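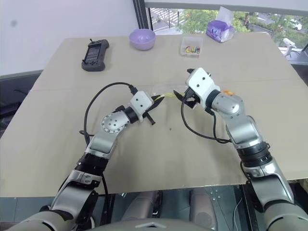
Ticket 183: Small pieces keep sliding and getting lost on the sorting table

Status: Resolved
Opened by: Deisy Huamán, Friday morning

Hello, and thank you for looking at this one! We've been having trouble at the big beige table, the one where we sort the little colored pieces into clear containers. They skid when you set them down, and by lunchtime I'm usually on my knees hunting for a green one.

Reply from Karau Help Desk, 9:50
Hi Deisy, sorry about your knees! Is there anything covering the tabletop at the moment?

Deisy, 10:15
Yes, a sheet of tan cardboard, and it has helped a good deal with the noise. My other headache is the clear container in the middle. It practically disappears against the tan, so I keep missing it. The box with the red, green, yellow and blue pieces is clear too, but at least the colors give it away.

Reply, 10:40
Please try the lavender bowl from the back of the table for a day, and tape the cardboard down at the corners. The tissue box can stay where it is.

Deisy, 4:30
Taped and swapped, and not one piece on the floor all afternoon! I'd still like 50 of the colored lids from Dritell when you next order, please.

Lids added to the May order. Ticket closed.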